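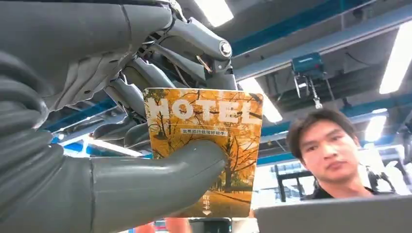
Norbert Kiss says to ask for two key cards at check-in even if you're alone, and he's right. Rest of it, quick:

Late arrival at a small hotel

1. Call before you leave. Get the night door code, write it on paper.
2. Keep the card away from your phone. Seperate pocket.
3. Card dead? Front desk recodes it. Take ID down with you.
4. Room number goes in your phone, not on the card sleeve.

Checkout: drop the card in the box, keep teh receipt.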